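Section 3: Adding a water filter jug to the kitchen (Merville range)

3.1 Soak the new Lencho cartridge in cold tap water until no more bubbles rise. Do not use hot water.

3.2 Wash the jug and funnel by hand. Rinse twice.
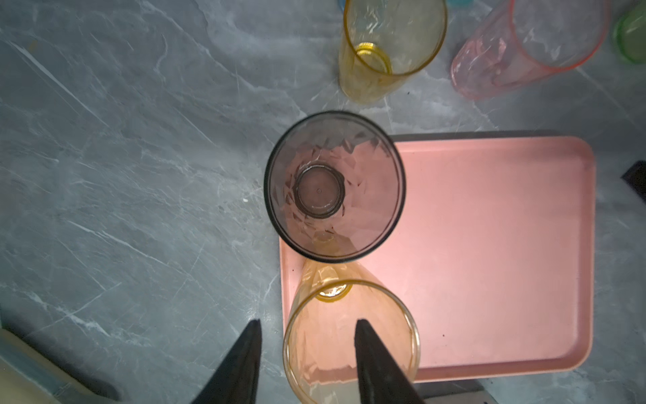

3.3 Push the cartridge into the funnel until the collar sits level. A gap at the collar lets unfiltered water through.

3.4 Fill and discard 2 full jugs. Grey dust in the first jug is carbon and is harmless.

NOTE: The Vercombe model has a deeper funnel. Discard 3 jugs.

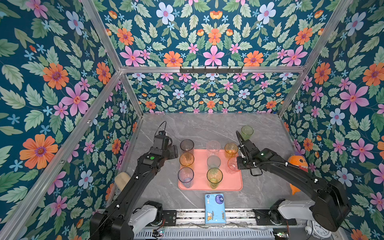 Urho Koivisto adds that in hard water areas the collar should be turned a quarter turn after the first week, as scale makes it stick.

3.5 Set the counter on the lid to 1,000. Each fill lowers the reading. Change the cartridge at zero or after 4 months.
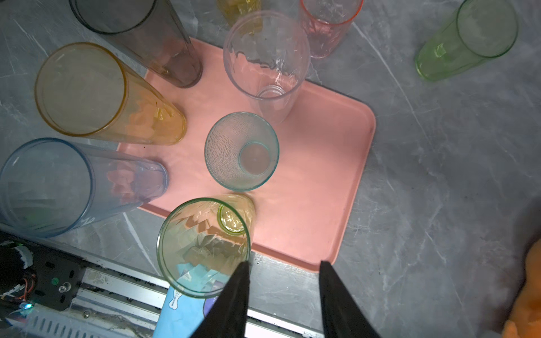
Fig. 3b. Tumblers and tray.

CAUTION: Do not filter milk, juice or warm drinks. Keep the filled jug out of sunlight and use the water within a day.

3.6 Spare collars are ordered through Tradport. Quote the code moulded under the handle.
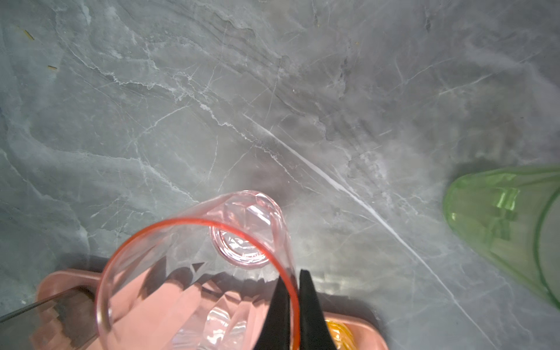 Fig. 3c. Faceted cup, pink tint.

3.7 If flow is slow, lift the funnel, shake it once and refit.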